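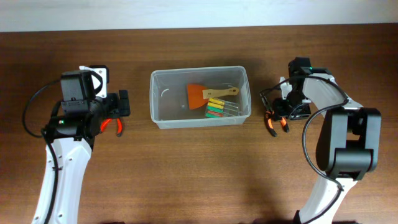

分类：使用手册 > 木质台面 > 首次上油与保养

3. 上油前准备

3.1 台面清空，旧蜡刮掉。顺着木纹刮，别横着来。
3.2 240目砂纸轻磨一遍，边角手磨。
3.3 吸尘，再用拧干的布擦。等干透，急不得。

注意：室温低于10度先别做，油不走，表面会发粘。12月施工的请开暖气。

4. 上油（Trakeck 硬木油）

4.1 罐子摇匀，开盖后再搅一下，底下有沉淀。
4.2 倒少量在白垫上，薄薄推开。宁少勿多！
4.3 等10分钟，多余的油全部擦掉。擦到手摸不沾为止。
4.4 隔夜，第二遍同上。端面吃油多，可以补第三遍。

一罐700毫升，普通餐桌两遍够用，剩下的盖紧放阴凉处。

警告：沾油的布会自燃。用完马上泡水，或者摊平在室外凉干，不要揉成团丢垃圾桶。

5. 固化期

5.1 头两天不放东西。
5.2 一周内不沾水，不铺桌布。
5.3 完全固化最长需90小时以上通风，再加几天保险。厨房台面按长的算。

6. 日常

水渍当场擦。热锅要垫。清洁剂用中性的，Vasavix 那款木皂可以，稀释后在用。含氨、含氯的都不行。

局部发白：细砂轻磨，补一点油，等10分钟擦净。
划痕深的：见第47页“局部修补”。
发粘不干：多半是油没擦净，拿新布蘸少许同款油揉开，立刻擦掉。

备注：Prommont 系列出厂已上过底油，3.2可跳过，直接从3.3开始。老款没有底油，照全套做。不确定是哪款的，滴一滴水在台面背面，马上渗进去就是没上过。

本节修订：Giang Kim，2025年8月28日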